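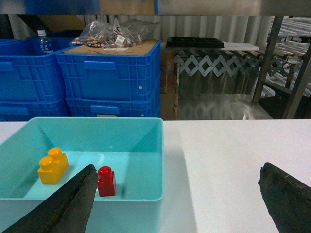
Quatro dias de música em Claledon, e eu já comprei o passe

Saiu o cartaz! Passei a manhã inteira a atualizar a página do festival de Claledon e, quando finalmente apareceu, gritei tão alto que o gato fugiu para a varanda. São 4 dias em agosto, dois palcos, campismo junto ao rio e uma lista de nomes que parece tirada do meu caderno de discos favoritos.

Começo pela Lucía Sepúlveda, claro. Vi-a uma única vez, num bar minúsculo onde cabíamos uns em cima dos outros, e saí de lá com a camisola encharcada e um disco autografado debaixo do braço. Agora vem com banda completa (metais incluídos!) e fecha a primeira noite no palco grande. Se tocar "Undano" ao vivo, com aquela introdução longa só de guitarra, eu choro, já aviso.

Depois há os Stivley, que estiveram parados tanto tempo que eu já os dava por acabados. Voltam com o alinhamento original e prometem tocar o primeiro álbum de ponta a ponta. Quem me lê há mais tempo sabe que escrevi aqui um texto enorme sobre esse disco, com uma defesa apaixonada do lado B que quase ninguém comentou. Mantenho tudo o que disse.

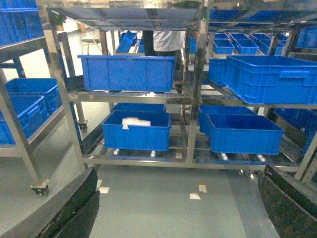
E a Araceli Robles toca ao pôr do sol, no palco Carretero, o mais pequeno, aquele que fica encostado às árvores. É o melhor sítio do recinto para ouvir uma voz como a dela — dá para sentar na relva e não há som do outro palco a entrar pelo meio. Vou para lá cedo guardar lugar.

Quanto a dinheiro: o passe geral custa 172 euros, com campismo incluído. É puxado, eu sei, mas fiz as contas ao que gastaria a ver só metade destes concertos em salas e fiquei convencida em dois minutos. Há também 200 passes mais baratos para quem tem menos de vinte e cinco anos, e esses vão voar. Se é o teu caso, larga este texto e vai comprar!

Falta saber os horários completos e se este ano há autocarro de regresso à noite. No ano passado fiz o caminho a pé até à estação, com as botas na mão, e não tenciono repetir. Assim que houver novidades, escrevo aqui.

Entretanto, estou a montar uma lista com duas músicas de cada nome do cartaz. Se conhecerem bem os Stivley, digam-me nos comentários quais escolhiam, que eu já mudei de ideias três vezes desde o almoço.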